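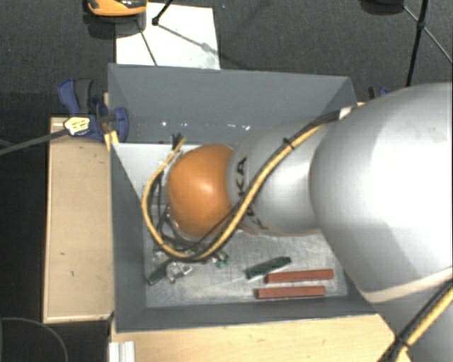 Week 8 — Bins, and what goes wrong in them

Notes for the storage and picking module. Read before the session, bring the Zemgate floor plan from last time. Room 321 again, the other one has no projector.

Leftover from last week

We stopped halfway through slotting. Short version: fast movers at waist height, near the packing end. Slow movers high or low. Heavy stuff never high. The rest is in the slides, I won't go back over it.

One correction. On the slotting slide I had Venden down as a carton-only site. Wrong. They went over to bins for small parts and kept cartons for everything bulky. Fix your copies.

Why a whole session on bins

Most pick errors we looked at in the Zemgate exercise happened at the bin. Right aisle, right shelf, hand in the right place, wrong item out. Or the item was under three others and the picker marked it missing. A "missing" item that is sitting in its bin costs you twice, once for the failed pick and again when somebody goes to look.

Terms (use these in the assignment please)

Bin — open-topped container that stays in one location.
Tote — same sort of thing but it travels. Carries an order or a batch.
Divider — anything that splits a bin into cells. Fixed or removable.
Fill level — how full by height, NOT by item count. People mix these up every year.
Dead corner — space in a bin you can't easily get an item out of.
Mixed bin — more than one item type in one bin.

Yes, sites use "bin" and "tote" for each other. Liltus calls everything a tub. In your assignment stick to the list.

Wall height

Tall walls: more volume per shelf slot, items don't roll out, bins can be filled higher. The price is reach and sight. Tall flat walls like the grey bin at the top of the page mean you come at the contents from overhead, and whatever lies against a wall has to be got hold of from one side fewer. In a corner, two sides fewer. That is all a dead corner is.

Low walls: easy to see in, easy to reach, but stuff spills as soon as the bin is moved. OK for flat packs and envelopes. Bad for anything round.

Cut-front bins: half way. Good on shelves at chest height, bad on a conveyor.

Rule of thumb from the Shim visit: if the picker has to lean to see the floor of the bin, the bin is too tall for that shelf. Move it down or swap it.

Clearance above the bin matters as much as the wall. Tall bin on a tight shelf = you have to pull it out every time. Measure from the rim up to the shelf above, not shelf to shelf. Half of last year's drawings got this wrong.

Color and surface

Gray is the default nearly everywhere. Doesn't show scuffs, neutral. Trouble comes with dark items in dark bins, low contrast, easy to miss the last one. A pale liner helps. So does better light, pointed down into the bin and not at the aisle.

Shiny packaging: glare under strip lights, labels unreadable at certain angles. Clear packaging: you see whatever is behind it. Put both kinds in single-item bins if there is room. If not, at least keep them apart from each other.

How things lie

Long thin items end up leaning. One end on the floor, one end on a wall. Takes up far more fill level than it should, and other items slide in underneath it. Lay them flat along the long side when stocking. Takes a few secconds.

Bags and soft goods settle. A bin that looks full in the morning looks two thirds full by 4 pm with nothing picked. Don't top up by eye.

Small boxes are fine until they're tipped in. Placed = neat, faces up, readable. Tipped = every face but the one you want.

Round items go to the lowest point. If the floor of the bin is bowed they all collect in the middle, which is handy, or along one wall, which isn't.

Stocking a bin, order of work

1. Empty it. Completely. Look in the corners.
2. Wipe the floor and the inside of the walls, dust sticks to labels.
3. Check the location label against the sheet before anything goes in.
4. Biggest items first, flat side down.
5. Long items along the long wall.
6. Labels up.
7. Stop at the fill line. No fill line, stop a hand's width below the rim.
8. Loose items last, in a cup or an inner tray.

Step 1 gets skipped constantly. That's how mixed bins happen without anyone choosing it.

Picking from a bin

Look before reaching. Take from the top. If you need the one underneath, lift the top one out, don't dig. Digging pushes small items down and into the corners and tears bags. Put the lifted one back flat.

Straight up and out, clear of the rim, before moving sideways. Dragging over the rim scrapes labels off. It's also how things get dropped behind the shelf.

Two items stuck together — separate them over the bin, never over the tote.

Worked numbers

Made-up site, same layout as Zemgate. 789 bins. Standard fill is 200 items per bin for small parts. So the full capacity is 789 x 200 = 157,800 items.

Now say one bin in every three is mixed. 789 / 3 = 263 mixed bins. Suppose a mixed bin can only be filled to half standard before picks slow down, so 100 items. You lose 263 x 100 = 26,300 places. Work out what share of capacity that is and write a sentence on whether dividers would be worth it. Assume a divider takes up 8 item places in each bin it goes into. Show working. Last year a lot of people took the 8 off the whole site instead of off each bin.

Dividers, quickly

Good: keeps types apart, holds long items upright if that's wanted, easier to count.
Bad: makes more corners. Every cell is a small bin with four walls, so the dead corner problem gets worse as the cells get smaller. Big hands, small cells, slow picks.
Removable ones wander off. Budget for replacements.

For fragile items the foam kind is gentle but collects grit. Replace, don't wash. Shim tried washing, the foam never dried properly.

Class exercise

Pairs. Each pair gets one bin and a bag of mixed household items. Stock it twice, once tipped, once by the order of work. Swap with the next pair and pick from thier bin using the list on the card. Time both rounds. Write down every item you had to move to get at another one, that's the number I'm interested in, more than the time.

Please don't pick items out of the bag because they're easy. Use all of it.

Assignment

Choose one storage spot you use yourself: kitchen drawer, tool box, closet shelf, locker. One page. Give inside measurements, wall height, fill level now, dead corners marked on a sketch. Say what you'd move and where to. Photos ok but the sketch is required. Drawn by hand is fine.

Due Sunday night. Put your group number on it, there were four without one last time.

Reading

Handout 3, the Liltus section, skip the price tables. Handout 5, only the pages on shelf clearance. The Venden case is optional now and required for week 10.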